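Clearing and Sorting the Dining Table
Veston household notes, storage section

A dining table used through the day collects two kinds of item that should not share a container: medicines and drinks. Sort these first, before crockery and papers. Wipe the cloth last.
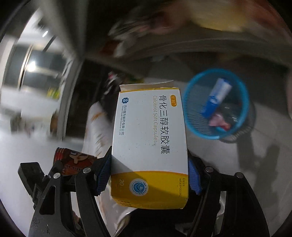
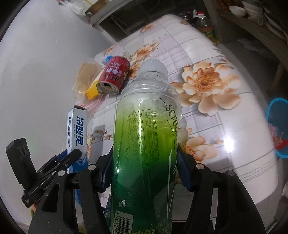 A carton of calcitriol soft capsules (first) and a clear sports-drink bottle with a green label (second).

Should capsules be taken out of their carton to save space?
Leave them in it. The carton carries the product name, the maker and usually the batch number and expiry date, and it keeps light off the contents. The leaflet should stay folded inside with the strips.

Cartons
Check the date on each carton and write it on the top flap in ballpoint, figures 10 mm high. Close the flap fully, tucking the tongue behind the front panel. A flap that springs open can be held with a strip of paper tape placed clear of any print. Stand cartons on end in a lidded box, names facing the same way. A box 270 mm long and 14 cm deep suits most small households. Keep it in a dry cupboard out of children's reach, away from the cooker and the kettle. Follow the storage temperature printed on the pack. Out-of-date stock goes back to a pharmacy, not into the bin or the sink.

Bottles
Separate sealed bottles from opened ones. Sealed bottles go upright on a low shelf, oldest at the front. Opened bottles are capped, wiped at the neck and put in the fridge door. Mark the day of opening on the cap and keep to the time limit on the label. Never decant cleaning fluid into a drinks bottle. Empties are rinsed, drained and crushed with the cap on where the local collection accepts it.

Tablecloth
Shiny wipe-clean cloths should be wiped from the centre outwards with a damp cloth and a drop of washing-up liquid, then dried. Sticky rings from drinks lift after a warm, wet cloth has been left on them for 7 minutes. Scouring pads dull the surface and take off the pattern.

Notes by Obadia Ogola. Revised in May.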